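Collecting grasp examples in simulation, part 2: the tabbed planter

By Ladan Tehrani

If you got through the cube exercise, you're ready for something with a real shape to it! In this part we record grasps on the Lavell planter, and I think it's the most fun object in the whole Hikaleo set.

Step 1. Load the object

Open your project, pick Lavell from the object list and turn on random rotation. Leave the background plain for now. We'll add clutter in June's update.

Step 2. Bring the gripper in slowly

Drive toward the side wall of the body and drop to the slow speed setting once a finger gets close. Start recording before you make contact - the approach is what the policy learns from, so those last small corrections are worth keeping.

Watch the wrist view as you go. The teal wall and the black fingertip can end up very near each other, and you want to see that gap clearly before you close.

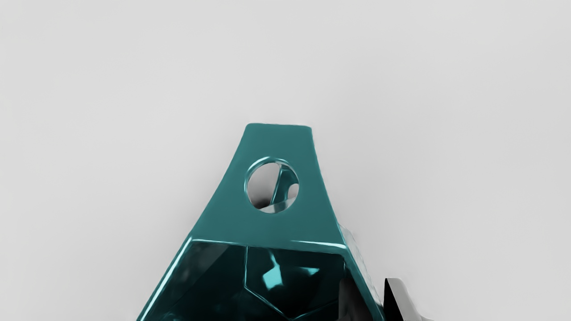 Step 3. Close, lift, label

Close the fingers, lift straight up and hold for two seconds. Mark the episode as a success or a failure, and please save the failures too (they're great training data!). Grasps by the tab with the hole get their own label, "tab".

Step 4. Keep going

Aim for some 900 episodes before your first training run. My first batch was 592, and the policy still fumbled whenever the planter was tilted.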